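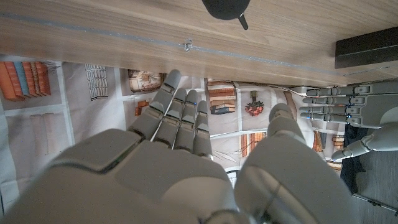
When does the Rustdale library branch close for the floor work?
The branch closes at noon on the first day of August and reopens in 2 weeks.

Rustdale Branch Library - minutes of the August works meeting

Meeting opened at 6 p.m. with 6 present. Minutes of the last meeting were approved with one correction: the carpet quote came from Vesance, not Zeltik.

Floor work. Vesance will lift the old carpet in the reading room and hallway. Quote accepted at $3,942, paid half up front. The children's corner is left out for now.

Book storage. Over 1,000 books have to come off the low shelves. Boxes go to the Mathew Street annex. Large print stays at the front desk for pickup.

Returns. The outside drop box stays open. No late fees while the branch is closed.

Heating. Zeltik has not sent the boiler report. Office to call again - second request.

Other business. A reader asked for longer evening hours. Held over to next meeting.

Meeting closed at 7:15 p.m.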